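Ticket: Granis headboard bed, fitted sheet and throw
Status: reopened
Category: bedding / fit and finish

Original complaint: the pale sheet rides up at the headboard end, and the blue cloth that goes on top never folds to the same size twice. Support (Janevski) closed this with "wash once, dry flat, refold." I am reopening it.

Log

Step 1. Washed at 90 as the care card says. I doubted that number and still do. The sheet came out no smaller and no better behaved. The second wash was at 39 because my machine has odd settings. No difference I could measure.

Step 2. Pulled the mattress 16 inches off the headboard and tucked from the far side first, as advised. It held until the next morning. Support calls this "settling." I call it a sheet with shallow corners.

Step 3. Refolded the blue cloth by the Barkura method, which is a diagram with four arrows and no text. Hold one corner, lift the other, let it hang, bring the edges together. My problem is always the upper edge. It sags in the middle, and then the halves don't match. The diagram shows it dead straight – I would like to see who drew that.

Step 4.
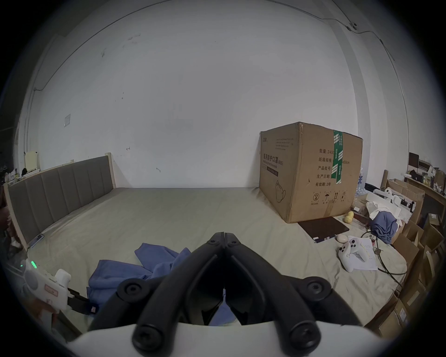
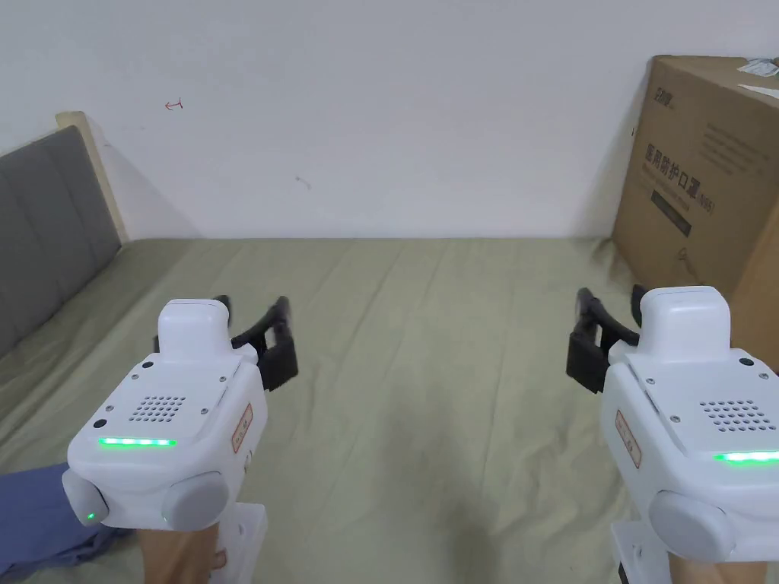
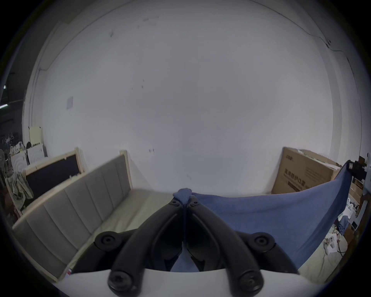
Reply from support: "Try a larger clear area and a slower lift." I have a bed, and that is the area I have. A cloth that needs more room than a bed to fold is a strange thing to sell for beds.

Also, the reply says the Platosholm version has deeper corners and costs 50 more. So is the shallow corner a fault or a price tier? Nearly the whole thread dodges that question.

Step 5. Elastic straps under the mattress, two of them, crossed. Better at the foot. Headboard end unchanged after one night. Will leave them on until October and report back.

Open items: corner depth in writing, please, and a wash temperature that somebody has tested. Do not close this again on "settling."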